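Fusness
Work with us > Open calls

Call for participants: fault watchers for the Malto study

Open until all places are filled
Paid, part-time, in person or from home
Posted 24/08/2021

We're looking for 30 people to help us work out why our robot arms sometimes let go when they shouldn't, and sometimes hold on when they shouldn't. You don't need to be an engineer. You do need patience, decent eyesight (glasses are fine, most of us wear them) and the sort of mind that goes back to check whether the gas is off.

What went wrong

Malto is our two-arm assembly cell. It picks small parts off a plate, fits them together and passes them along. For most of last year it did this very nicely in our workshop at Koo, and we were all rather pleased with it.

Then we had the fault we now call the late release. The arm closes its fingers on a part, lowers it, gets the signal that the part is seated, and ought to open. Every so often it stayed closed and began to lift. The part came up with it, and sometimes the plate came up too. On one run the plate cleared the table and landed on the floor on the far side of the guard. There was no one standing there and nobody was hurt, but we stopped both arms that afternoon and they haven't run at full speed since.

We went back through the logs afterwards and found 19 late releases that we'd never noticed. In most of them the arm had sorted itself out within a second or so, and the run was marked as good. That bothered us more than the plate did. Our checks were looking at whether the job got finished, and they had nothing to say about how.

So we rebuilt the cell in simulation, where a dropped plate costs us nothing, and started making the fault happen on purpose. We change the grip force, the friction, the timing of the signal and the angle of the plate, and we let it run. The result is a great pile of recorded runs that need a careful person to look at them. We have software that flags the obvious ones. It misses the small stuff – a part that tips slightly as the fingers open, a plate that shifts by a hair – and the small stuff is what we're after!

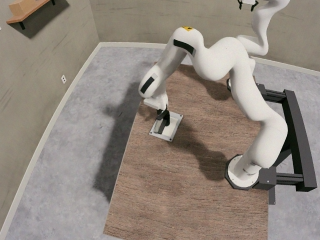 The Malto cell in simulation, with the main arm lowered over the plate and the second arm held up behind it.

What you would be doing

There are two groups, and you can apply for either or both.

Group A, run reviewers (from home). You watch short simulated runs and mark the moment when anything looks wrong to you. Each run is shown from a fixed view, and you can slow it down, step through it and go back as often as you like. You choose from a short list of labels (late release, early release, slip, plate moved, arm touched something, can't tell) and write a line or two in your own words. "Can't tell" is a perfectly good answer and we'd much sooner have it than a guess. There are 363 runs in the full set. Every reviewer sees the whole set, split into blocks, and some runs will come round twice so we can see how steady people's judgement is. Please don't try to spot the repeats.

Group B, stop testers (in person, at Koo). You sit at the operator's desk next to the real cell, behind the full guard, with the arms running at slow speed. Your job is to press the stop button when you think something is going wrong. We record when you pressed, what was on your screen at the time and what the arm did next. Some sessions will contain a fault that we've set up beforehand and some won't. We won't say which until you've finished, and then we'll happily go through it all with you. People tend to find that part the most fun.

One thing we want to be very clear about: you can't press stop too often. When the plate came off the table, the person at the desk had seen the arm hesitate on the run before and hadn't liked to interrupt. We had never told operators that stopping was welcome, and our reports counted every stop as lost time. We've changed the reports. We'd like to learn how early people notice trouble when they feel free to act on it, and whether our screen helps or gets in the way.

Who we'd like to hear from

Anyone aged 18 or over. We'd be especially glad of people who have worked with their hands or around machinery: sewing, catering, packing, printing, farm work, the bench in a repair shop. You'll have a feel for when a thing is about to go wrong, and that's worth a lot to us. We'd be just as glad of people who have never been near a robot, as half of Group B needs to be new to it.

For Group A you need a computer with a screen bigger than a tablet and a connection good enough for ordinary video. Phones won't work, sorry. The labels and the guide are in plain English, and we can send the guide in large print.

For Group B you need to be able to get to Koo. The workshop is on the ground floor with a level entrance, and the desk goes up and down. You must be able to press a button at arm's reach without pain. If you use a pacemaker or another implanted device, tell us before you book and we'll talk it through with you.

Please don't apply if you work for Fusness or have done so in the past two years. The same goes for anyone who helped with the Sunda trials. Sunda was our earlier single-arm cell, and it used the same stop screen, so you'd know it too well.

Time and pay

Group A: the work is split into six blocks, to be done in your own time during October. Most people in our small practice round took a little under two hours a block. You're paid for each block you finish, and you can stop after any of them and keep what you've earned.

Group B: two visits of half a day each, at least a week apart. You're paid for the full half day even if the cell breaks down and we have to send you home early, which does happen. Travel is paid on top, and there's lunch.

Rates are in the information sheet, which we send to everyone who asks, before you decide anything.

Safety in Group B

Nobody goes inside the guard while the arms have power, and that includes us. The gate cuts the power when it's opened. Since the plate incident we've raised the guard on the far side, fixed the plates to the table for all live sessions and added a second check on the fingers before the arm is allowed to lift. A member of the team sits beside you throughout with a stop button of their own. You'll have a short walk round first, and you can leave at any point and still be paid for the visit.

What we keep

We keep your labels, your notes and the times of your button presses, stored under a number and not your name. We don't film your face. In Group B we record the screen and the sound in the room, and the sound is deleted once the notes have been written up. The findings will be published, including the ones that make us look careless, and everybody who takes part gets a copy.

How to apply

Write to the study desk through the contact form and put MALTO 102 in the subject line so that it reaches the right people. Tell us:

– which group you'd like, or both
– whether you've worked with robots or other machines, and what kind
– any dates in October you can't do
– anything we should set up differently for you

A few lines is plenty. We don't need a CV. We'll reply to everyone, and if the places have gone we'll ask whether you'd like to be on the reserve list. Last time we called on nearly all of it.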